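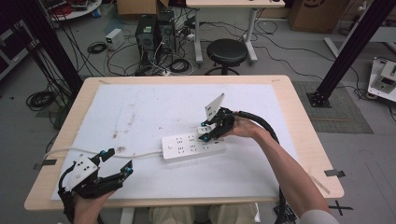 The Gritora handheld gripper pair is supplied by Priletti on loan or for purchase, and this page offers workshop advice to members who have booked it or are considering doing so. The grippers are held one in each hand and are used to carry out small tasks that may later be passed to a robot arm. Members who are new to them should begin with a simple plug exercise at a table. A power strip is laid in the middle of a sheet of paper, with its cord led away to the left, and a small white plug is held in the jaws of the right gripper at the right end of the strip. The left gripper is kept open and ready to one side. The exercise asks for a steady wrist and a light hold, and it shows quickly whether the user has understood how the jaws close.

Search tips and guides Go

Preparing the table

Choose a table of ordinary sitting height with room for both forearms. Cover the greater part of the top with one large sheet of plain white paper and fix it at the edges with dark tape. Two strips are sufficient for a short session. The paper may be used again when it is smudged, but it should be replaced once it has torn or begun to lift, as a raised edge will catch the tips of the jaws.

Mark the position of the table legs or of the chair on the floor with tape if the same task is to be repeated on another day. Members who omitted this step in December reported that they spent the first part of each session moving furniture.

Practice with plugs should be carried out with the strip disconnected from the supply. Follow its cord to the far end and confirm that it is out of the wall before the grippers are picked up. The switch on a strip should not be relied upon for this purpose.

Managing the cables

Each gripper has a thick black cable leaving the back of the body. Let it fall down the outer side of the table, the left cable to the left and the right cable to the right, with a generous loop near the hand. A cable drawn tight will pull the wrist round, and the user will correct for it without noticing. Cables should not cross the paper. Where they run along the floor to a computer, they should be kept to the back of the room, clear of the chair and of any walkway.

Long sleeves should be pushed back or buttoned. Rings and bracelets are best removed.

Holding and closing

The grip should be firm enough to stop the body turning in the palm and no firmer. Bring the jaws level with the object before closing them. For plugs and other small parts, take hold of the sides of the casing and leave the pins free. If the object tilts as the jaws meet, open them fully and begin again; attempts to twist it straight tend to put strain on the finger joints.

Sessions should be kept short at first. We suggest 6 attempts followed by a rest, with the grippers set down on the table and the hands opened. Users with existing wrist complaints should seek advice before booking.

Our assessment of the service

The workshop had the pair on loan for nearly 2 weeks. Delivery was prompt and the packing was good. The grippers are well balanced for adult hands, although two of our smaller members found the reach to the handle tiring. The printed bodies clean easily with a dry cloth. Solvents should not be used on them.

The written instructions, which are issued under the title Gwynne Notes, are clear on assembly and rather thin on daily care. The section on cable routing in particular would benefit from revision, and we have written to the supplier to that effect. Telephone support was courteous. One call concerning a stiff joint on the left gripper was answered the same afternoon, and a replacement fitting arrived by post.

A charge of £518 covers the standard loan, including collection. Members who do not require the Pina carrying case may ask for it to be left out of the order, and the charge is then reduced. The case is sturdy but takes up a good deal of shelf space, and a lidded storage box of suitable size serves equally well for use within one building.

On balance, the workshop considers the loan to be fair value for groups that will use the pair on most days. Individuals who want it for a single task may find the cost difficult to justify and are advised to share a booking.

Cleaning and return

Wipe the jaws and the teal-blue parts at the finger joints after each session. Check the fittings for looseness by hand only. Coil each cable separately, without sharp bends, and secure it with a soft tie. Peel the tape from the table slowly and at a low angle; any residue left on a wooden top can be lifted with a little warm water and washing-up liquid, after which the surface should be dried at once.

Report any damage on the return slip, including marks that do not affect use. Slips should be handed to Nkechi Isah at the workshop desk, from whom further copies of these notes are available on request.

Page reviewed Mon 11 March

Filed under: Workshop Tips, Tools on Loan, Kit Reviews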